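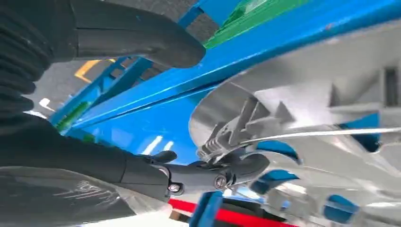 Unit 14: Care of shiny metal objects and the floor around them

In this unit we learn how to look after objects with a bright silver surface. Such a surface shows each finger mark, and it also takes colours from the things near it. A blue patch can be only a reflection, so please look from two sides before you rub.

Wipe with a soft cloth and follow the curve of the rim. Do not press on the edges.

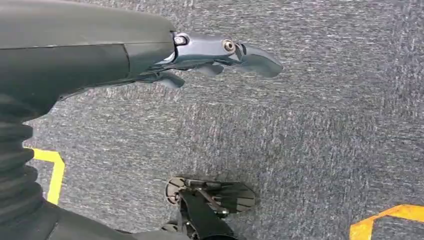 Prurent asks whether the floor should be cleaned first or last. Last is better, as dust falls down during wiping.

For a speckled carpet with low pile, go slowly and in one direction. The mottled grey hides small crumbs very well.
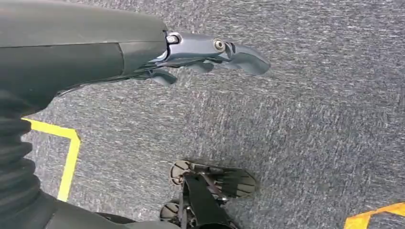
Then repeat in the other direction. Where yellow tape is fixed on the carpet, pass along the tape and never across its end, or it may lift.

Homework: read page 67 and write 200 words on reflections.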